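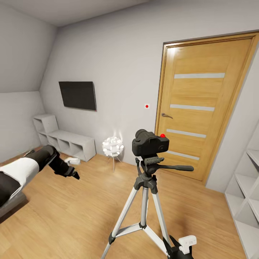
Chapter 7
Setting Up the Work Area and Picking from the Floor

7.1 Scope of this chapter

The arm assembled in Chapters 3 to 6 can now be driven to any joint position within its limits, and it stops when told to. It has not yet done any work. In this chapter it is given its first complete task: to find a small piece of cloth on the floor of a room, close the gripper on it, lift it, and put it down in an open shelf compartment.

Cloth is used in place of the wooden blocks of Chapter 5 for two reasons. It has no fixed shape, so a grip position cannot be stored in advance and replayed. It is also light enough that the current drawn by the gripper motor gives almost no sign of whether anything has been caught. The reader will therefore have to rely on the position of the fingers and on a second look after the lift.

The procedure is worked through first in simulation and then on the finished machine. Readers who are building in a shared workshop, as the Drolham group did with the first version of this arm, should complete all of the simulated exercises before booking floor time. A fault in the approach path costs a few seconds in the simulator and may cost a set of fingers on a hard floor.

7.2 Before you start

You will need the arm with the two-finger gripper fitted, the Plelus controller board with the settings saved at the end of Chapter 6, and a clear path between the base and the shelving. Check that the emergency stop can be reached without leaning over the arm.

Set the speed limit to 80 mm per second. Set the hover height, measured from the floor to the fingertips, to 300 mm. The working height for the final approach is found by trial in Section 7.4 and should not be guessed.

Tall, narrow objects such as tripods and floor lamps need special care. Their legs spread at floor level, where the forearm passes, and a thin leg is easily missed by a depth sensor. Enter each one in the room model as a solid cylinder as wide as its feet. This wastes a little floor space and removes a common cause of collisions.

7.3 Frames of reference

Three coordinate frames are used from here on. The room frame has its origin at a corner of the floor. The base frame moves with the body of the robot. The tool frame is fixed to the gripper, with its x axis pointing along the fingers.

A target on the floor is recorded in the room frame, converted to the base frame, and only then passed to the arm. Most errors in early builds come from leaving out the second step. In the Neltholm trials, 116 failed picks were traced to a base that had been moved after its position was last saved.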